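Work > Open Calls > Paid Sessions
About Projects Join Us Contact
Friday, November 6, 2020, by the Nuluvov grasping team

We need people to come teach our arm how to pick things up, and we're paying for it!

I run the data sessions at Nuluvov, and since June we've been building a big pile of grasp examples for a learning system we call Vema. The idea is pretty simple. You sit at the station, you look at the junk in the bin, you pick an object and steer the gripper to where you'd grab it. Vema keeps your choice along with whether the grab held or slipped, and then you go again. We have 2887 good examples so far and I want to be past 3000 before we start the next training run, and then we'll keep right on going with a new batch of objects. 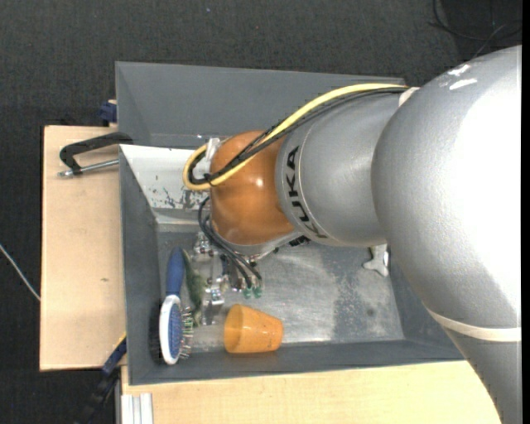
You don't need any background in robots (I came to this from running a print shop, so no snobbery from me). What I'm after is patience and decent eyesight, glasses totally fine, plus a willingness to try a hairbrush from the bristle end just to see how it goes. Misses count too! We pay the same for a dropped cup as for a clean lift, so please don't play it safe and grab the easy thing every time. Left-handed folks, I'd especially love to hear from you, we're short on you.

A session runs two hours with a break in the middle, and I'd like you to sign up for at least three. Pay is 25 dollars an hour, sent the same week. There are 10 spots open for this round. You have to be 18 or older and okay with us recording your control inputs, with no names attached. Closed-toe shoes, please, and long hair tied back. You'll stay behind the yellow line whenever the arm is live, and I'll go over the stop button with you before anything moves.

We're on the ground floor of the Stindine building, use the Ninh Street door and ring twice. Masks on inside, one participant at a time.

To sign up, use the Contact page and put "grasping" in the subject line. Tell me which evenings work for you and whether you're left- or right-handed. No resume needed, I won't read it anyway.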